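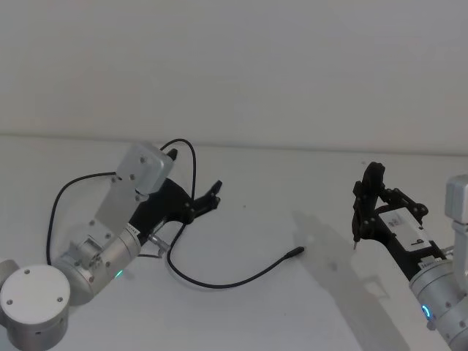 White tabletop, pale gray wall

White table against a light gray wall: how do I keep it looking good, and what about the cables?
Posted in Workspaces by Darnuvura, 13th May
483 views

Hi all! I finally have a white work table and I love it so much more than I expected. The wall behind it is a plain pale gray and the two together make even a dull afternoon feel bright. I used to work on a dark brown top and every screw I dropped on it was gone forever.

Two things I'd love help with. First, marks. I get faint gray smudges where things slide across the surface, and I'm scared of scrubbing too hard and leaving a dull patch. Second, black cables. On the old table I never noticed them, and on white they're the first thing you see. I'd like to keep the middle of the table free for small parts without making it a huge job every time I want to move something.

I'm also wondering if the wall should go a shade darker. Is pale gray behind white too washed out? I can't decide, and I've been holding paint cards up to it since April.

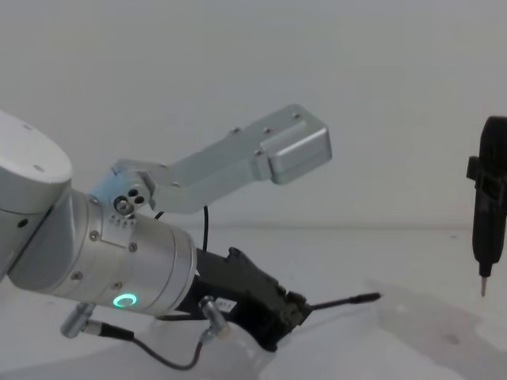 Gülizar Kozan
Workspaces moderator

Oh, I'm so glad you went white! I switched years ago and I would never go back. You can find the tiniest washer on it.

Smudges first. Start with a soft damp cloth and one drop of dish soap, wipe, then wipe again with plain water and dry it. If a gray streak stays put, try a white pencil eraser before anything stronger (a clean one, or you'll just add pencil to your problem). Go gently and stop as soon as the mark lifts. I'd skip the melamine sponges. They work, but they're a very fine abrasive, and on a glossy top they can leave exactly the dull patch you're worried about. Matte tops can go shiny in the same way, so test under the back edge first.

Then the cables, which is the fun part! Lay everything out the way you really use it and move each thing as far as it ever goes. Only then start tying. A cable that has to follow something around needs a nice relaxed loop, and if you pull it tight to make it look neat you'll be straining the plug every time.
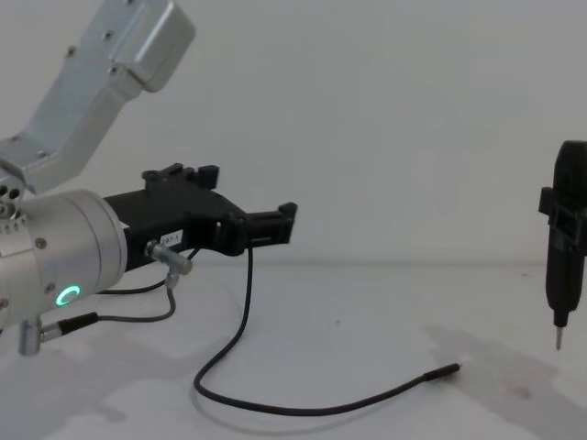

For the stretch that never moves, I run it along the back where the table meets the wall and hold it with hook-and-loop ties. Please don't use zip ties for this. You will want to change something next week and you'll be hunting for the cutters. Loose ends that aren't plugged into anything get a scrap of masking tape with a name on it, both ends, and then I coil them off to the side.

White cable sleeve is lovely too if black on white bothers you. I bought up to 30 feet of it at one point and used every bit, it's addictive!

As for the wall, keep the pale gray! It's so easy on the eyes. A darker wall behind a white top gives a hard edge that I find tiring by evening.

Gökçe

Magic eraser worked fine on mine, just don't press.

Also if you do paint, I've got Brerelness from Dramwood, a sort of mid gray, and I like it. Shows dust less than you'd think. Get a sample pot first, it went on a lot darker than the card.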